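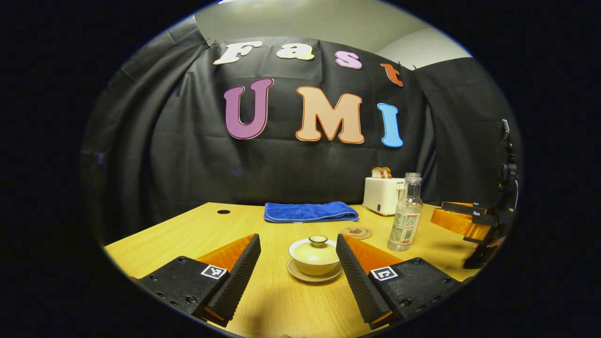

3 min read

Re: [landside-tea] Rinsing, and how much leaf for a lidded bowl
From: Régis Caron
To: Landside tea list
22 May 2020

Fabrice Guérin wrote:

> I have been using a lidded bowl since March and I am still not sure of
> the amounts. The leaflet from Gerura says to fill a third of the bowl
> with dry leaf, which seems a lot to me. With the rolled oolong from
> Delaunay it pushes the lid up by the third pouring. Do you weigh yours,
> or go by eye? And do you rinse everything, or only the dark teas? My
> wife thinks rinsing is throwing away the best part.
>
> Also, is the water here too hard for green tea? I get a skin on top
> if I leave it standing.

Fabrice,

A third of the bowl is fine for long twisted leaf, which takes up a lot of room and weighs very little. It is far too much for anything rolled into balls. With those I cover the bottom of the bowl in a single layer and stop there. They open out to several times their size and by the fourth pouring the bowl is full anyway.

I do weigh, but only when a tea is new to me. A cheap pocket scale is good enough. Once I know what the right amount looks like for that tea I put the scale back in the drawer until the next bag. The Delaunay oolong you mention was one I got wrong twice before I bothered to weigh it.

On rinsing, I would side with your wife for most things. I rinse pressed dark teas, once, and quickly. Sometimes twice if it has been stored somewhere stuffy. I don't rinse greens or whites at all. Rolled oolongs I used to rinse and have stopped, and I can't say I notice much difference except that the first cup is lighter. If you want to warm the bowl, do it with plain water before the leaf goes in.

Burnt fingers came up last month and I never replied. Fill to just under where the rim starts to flare, no higher. Hold by the rim and the knob of the lid and keep your fingers off the body. Tilt the lid a little so there is a narrow gap, then pour in one go. People who pour slowly because they are nervous get burnt more often, as the steam has time to reach the hand. Practise with cold water over the sink.

As for the water, the skin is from hardness, yes. I can't tell you the figure for your street but mine leaves scale in the kettle within a fortnight. I tried a filter jug and it helped, though the cartridges are not cheap. Bottled water with a low mineral content is better for greens. I keep some by for guests and use the jug for everything else.

Two bits of list business while I am writing. The Litell order closes when we reach 1000 grams, and we stand at 330, so there is plenty of room. Send me your amounts off list, please – I lost one request last time in a long thread about kettles. Postage will be shared out by weight, as before.

And whoever asked about a replacement lid: the shop does not sell them singly. I have a spare with a small chip on the edge which you are welcome to have for the cost of the stamp.

Régis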